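Home
Shop
Film and Animation
Box Sets
The Wandura Collection: Complete Animated Features, Collector's Box

The Wandura Collection brings together the hand-drawn features made by Grutmont Animation, from the early river stories through to The Lamplighter of Domville. All of the films come from the restored masters, shown in their original screen shape with mono or stereo sound as released.

The set holds 4 discs in a rigid slipcase. A 61-page booklet is included, with background drawings, color notes and an essay by Elsa Hakala on how the studio painted its street backgrounds.
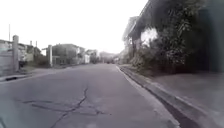 Residential street, overcast sky.

The Lamplighter of Domville is the longest film in the set and the one most buyers ask about. This is the full theatrical cut. The older Gasser Video release used the shorter television version, which dropped the market song and most of the ferry sequence. Both are back in place.

Subtitles are in English, Italian and Finnish. The English dub is offered on every film except Salt and Feathers, which was never dubbed. Menus are in English only.

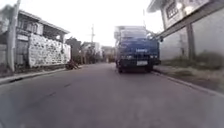
Extras are spread across the discs and include pencil tests, two trailers and a 67-minute interview with director Graziella Bortolotti. She covers her training as an inbetweener, the move from painted cels, and the sequel that was dropped. The interview is in Italian with English subtitles. There are no audio commentaries.

Discs are Blu-ray, region free. They will not play in a standard DVD player. A digital code is not included.

The first pressing is limited to 1000 numbered copies. The number is stamped inside the slipcase lid, and we can't take requests for a particular one. A later pressing in a plain case is planned, without the booklet.

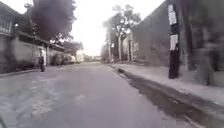 Orders placed by noon on Friday ship the same day. Slipcases are packed in a double-walled carton. If a corner arrives crushed, send us a photo within two weeks and we will replace the case while stock lasts. Opened discs can be returned only if faulty.

Format: Blu-ray
Studio: Grutmont Animation
Available: July
Limit: two per customer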